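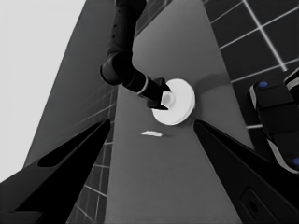 3.2 Reading Save Data from Aging Cartridges

We were lucky to have 59 cartridges to work with, all of them for the Tralia handheld and most of them well loved by their earlier owners. Each one was read in the Undenov dock, first as it came to us and then again after the contacts were cleaned with a cotton swab and a little alcohol. Before cleaning, 27 gave a full save file on the first try — a better start than we had dared to hope for in March, when the Stunddale reader kept dropping the last block. Carts with a replaced battery were kept in the set, and we come back to them in Section 4.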